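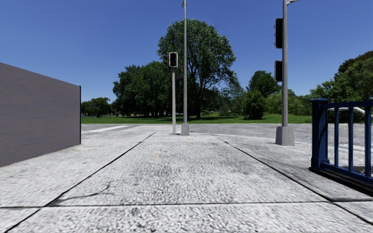

Eteo Kerb
Pavement planning module for the Eteo simulator

Kerb is for people whose delivery robots drive beautifully until they meet a crossing. It plugs into your planner and hands it a pavement with joints, cracks, poles in awkward places and a signal head it has to read before doing anything brave.

What you get
Borkport street pack, 17 crossings, all in daylight
Signal timing you can edit, including the sort that makes pedestrians swear
Surface roughness per slab, passed to the wheel model
Replay of any failed run from 3 seconds before your planner lost its nerve

Speed
A batch of 600 runs fits into a Friday night on a single workstation. The report is waiting on Saturday, whether you want it or not.

Works with
Varnitz planner 9 and later. Kaplan users need the bridge plug-in, a separate download with its own opinions about file paths.

Not included
Rain, dogs, prams. Rain is due in May. Dogs have been due for some time.

Licensing
Per seat, billed yearly. Students pay nothing and get the same support queue as everyone else, run by Akihiko Sekiguchi, who answers quickly and will ask for your log file first. Attach it.

Request a trial key
Release notes
Known faults (long)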